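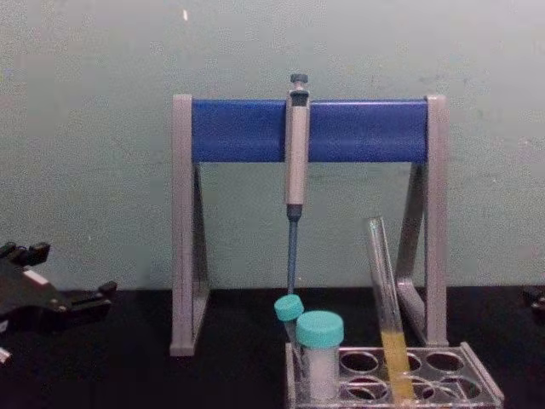

*Pipette on its stand, blue bar and gray legs.*

Minutes of the October meeting, Skukville Creek Watchers, 7:00 p.m. in the upstairs room at the Siriwan Building. Fourteen members present, plus two neighbors from Plilmont who came to listen and were very welcome (and thank you for the pumpkin bread!).

**Last month's minutes** were accepted with one correction. The culvert that keeps backing up is the one on Ratance Road, on the north side, and we had it down as the south side. Apologies to everyone who drove out to look at the wrong one.

**Creek cleanup.** It was a lovely morning and the weather held until we were nearly done, when it very much didn't. The final tally was 259 bags, the most we have ever pulled out, and the town truck had to make a second trip. A long and cheerful discussion followed about whether a bag half full of wet leaves should count as a bag. It was left as it stands.

**Money.** We have $2,000 left from the spring plant sale after paying for gloves and the new waders. It was moved and seconded to set aside $200 for water testing supplies over the winter, and the motion carried with all in favor. A member asked if we could also replace the coffee urn, which has been dripping since at least the summer. Moved to next month so we can find out what one costs.

**Willow planting.** The Plilmont side of the bank is still bare where the flood took it, and the cuttings would do best if they went in before the ground hardens. We can get 50 from the nursery at Ratance if we order soon. There was some back and forth over whether to plant in rows or clumps. Clumps won, seven to five, two not voting, and the rows people were very gracious about it.

**Footbridge.** Still no word from the county. A second letter will go out, a bit firmer than the first but still friendly.

**Other business.** Somebody left a green thermos and a single left-hand glove after the cleanup. Both are in the box by the door. Please bring back the long rake if you have it.

Next month we start at 6:30 p.m. so that folks with school-age kids can get home at a decent hour. Soup if anyone feels like making it.

Adjourned 8:40 p.m.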